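I have been promising a post about the alignment tool for so long that two of you have written to ask whether I'd given up on it. I hadn't! I got lost in cloth for most of the winter, and cloth has a way of eating your evenings.

For anyone new, Fluvudano is the little set of programs I look after that takes recordings from hand-held grippers and turns them into something a policy can be trained on. It reads the video, works out where each gripper was, lines up the left hand with the right hand and writes the lot out in one tidy file. That middle part, the lining up, is where all my trouble has been.
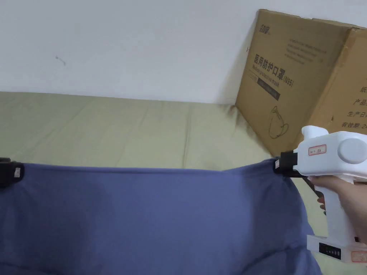 *Brorkberg, February*

With rigid things you can get away with murder. If the left stream runs a few frames behind the right one, a box still looks like a box, and the planner shrugs and carries on. Stretch a piece of fabric between two grippers, though, and the distance between the jaws suddenly matters a great deal. My old code matched each frame to its nearest neighbour by timestamp and called it a day, and when I plotted the jaw-to-jaw distance for a cloth held taut, the line wobbled like a jelly. Cloth that's pulled straight doesn't do that. The clocks did.

So the new version does two things. First it estimates a single offset for the whole recording, using the moments when both grippers speed up or slow down together. Then it lets that offset drift very slightly, because (as I learned one long Saturday) the clocks don't keep the same pace for a whole session. I tried it on 1,000 clips and the wobble mostly went, which had me dancing round the kitchen.

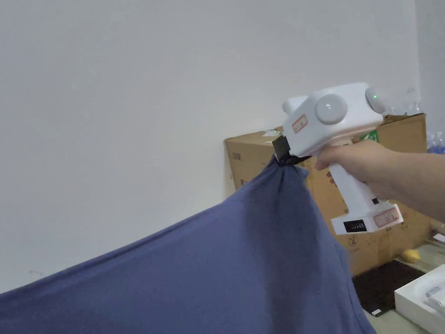 The other change is to how we label a grasp. I used to treat the jaw as either open or closed, with a threshold I'd picked by eye and then been far too proud of. Fabric makes a nonsense of that. A gathered handful stops the jaw well before it shuts, while a single thin hem lets it close nearly all the way, so the same threshold called one a grasp and the other a miss. Now the label comes from whether the jaw has stopped moving while still being told to close – a much better question to ask, and one I pinched shamelessly from the Pritex planner, where it has been sitting in plain view for ages.

Perception is still the weak spot. Ambaye, our segmentation model, is happy enough with a flat sheet but loses heart once the cloth is bunched up, and it will cheerfully hand you two separate cloths where a fold throws a dark shadow. I've added 2,000 more masks of crumpled fabric to the training set and it's better, though I wouldn't say good.

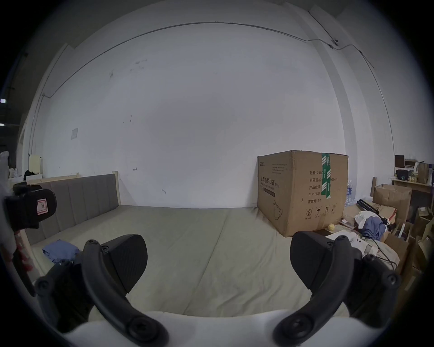 Then there's the wide lens. I had been undistorting every image before tracking, on the grounds that straight lines are nice to look at, and throwing away the outer part of the view to do it. Those edges are full of useful corners for the tracker to hold on to. Leaving the picture curved and putting the lens model inside the tracker itself took me 16 evenings and a great deal of tea, but it now gets lost far less often when the grippers turn quickly.

If you'd like to try any of this, it's on the development branch, and you'll need to rebuild your calibration files first as the old ones won't load. The drift setting is off by default for the moment. Do turn it on if your recordings are long, and please send me any plots that look odd, especially ones with towels in them, as I've hardly tested towels at all.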